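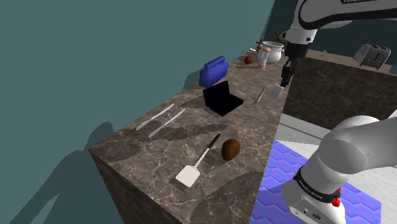

4.2 Choice of countertop material

Households in Dindia and Kurna were asked which material they had chosen for the kitchen counter and how they had reached that choice. The questionnaire was mailed in August and 3958 forms came back in usable condition. Forms from rented homes were kept apart, as tenants seldom pick their own counters, and are treated in Section 4.4.

Price was the reason given most often in both towns. Owners who had spent more than the Griter index price for their area were more likely to name color or pattern first. Dark stone with light veins was mentioned mainly by owners of newer homes, while plain surfaces were preferred where the kitchen had not been changed in 30 years or more. Many owners used the word "marble" for any veined surface (see Figure 3), so answers
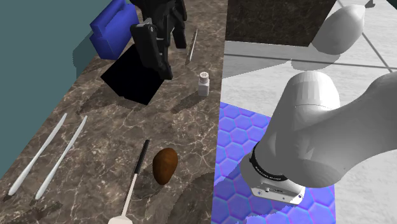

on material were checked against the purchase record where one was supplied. Where no record was supplied, the answer was coded as "stone, type unknown" and left out of the cost comparison.

Figure 3. Brown marble countertop with pale veining, computer rendering.

Upkeep was rated on the Kaneko scale. Owners of sealed stone gave higher ratings than owners of unsealed stone, and the gap was wider in Kurna, where the tap water is hard. Staining near the sink was the most common complaint. Few owners knew when their counter had last been sealed.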